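Wanted: part-time minder for one slightly fussy robot cell

Hi, I'm Teresa Tully and I run the wiping cell at Atero, in the back half of the old Carroll building. I've been doing the upkeep on my own since March and I need a second pair of hands, 15 hours a week to start, with more if you want them and we get along.

The cell is one arm on a rolling base (we call it Wololo, long story) that wipes down furniture fronts, low cupboards mostly. It does up to 190 wipes in a shift when it's in a good mood. My job, and half of it would be yours, is keeping it in that mood. You'd swap the cloth pads, flush the spray line, check the wrist cable for rubbing, and run the zero routine every morning before anybody touches the start button. Then there's the handwork. Before we teach it a new surface, we do that surface ourselves with a spray bottle and a cloth, low down and close to the floor, until we know where the pressure has to go. Bring knees you trust!

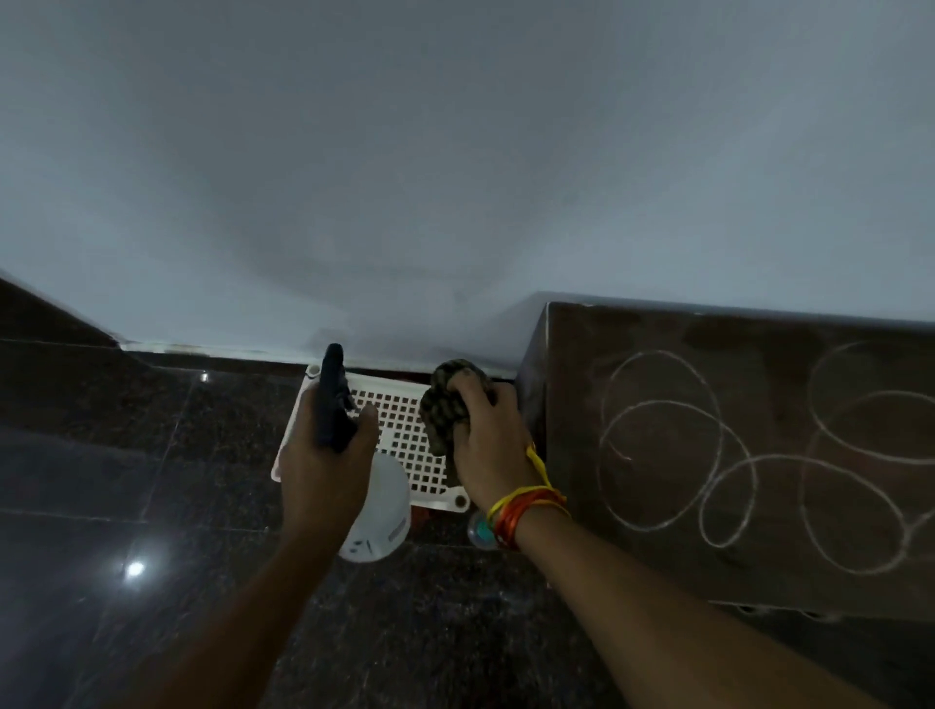
The part I really want help with is the wrist bearing. It gets a proper service every 3,000 wipes: cover off, old grease out, new grease in, cover back on with the torque wrench (the small one, please, I've already stripped two screws with the big one). I'll teach you all of it. You don't need a robotics background. If you've kept a sewing machine or an espresso machine or an old dishwasher alive, tell me about that instead of sending a long resume.

You should be okay with writing things down. We keep a paper log by the cell and I'm a bit of a pain about it. Pad changed, time, initials. If the arm made a noise you didn't like, write down the noise. My favorite entry so far is "clucked."

Also expect to do fronts with grooves and recessed handles, over and over. The pad tends to skip at the edge of a handle, and I'm still fiddling with the force setting for that, so you'll be wiping by hand, then watching the arm try the same stroke, then changing one number and going again.

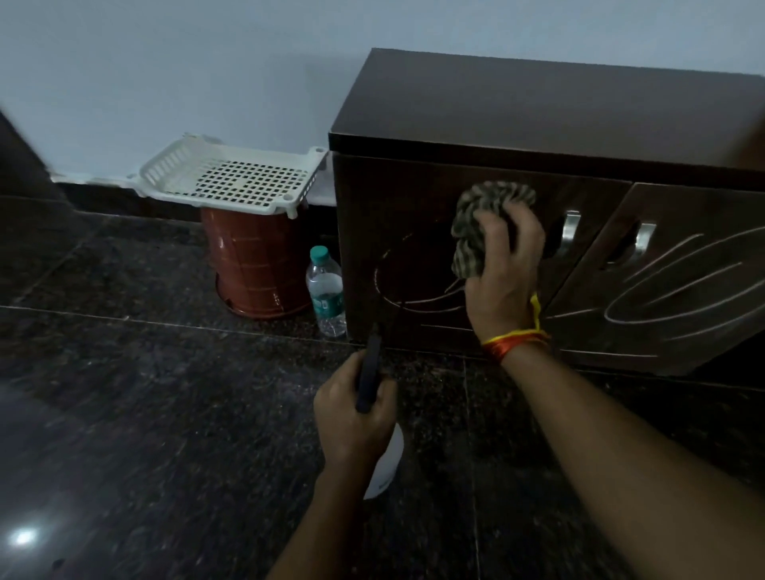 Deirdre Brennan wrote in after I posted the short version of this ad, wanting to know if the minder ever gets to change the settings or just cleans up after the machine, and saying she'd only apply for the first kind. Fair question, Deirdre! You get to change them. Speed and force from week one, paths once you've sat through a couple of bearing services with me. The one thing I keep to myself for now is the safety limits.

Pay is $20 an hour, mornings only, starting at 8. Street parking is fine, and the Lutine bus stops outside. Come by the side door before noon and ask for Teresa, or leave a note with your phone number and a good time to call.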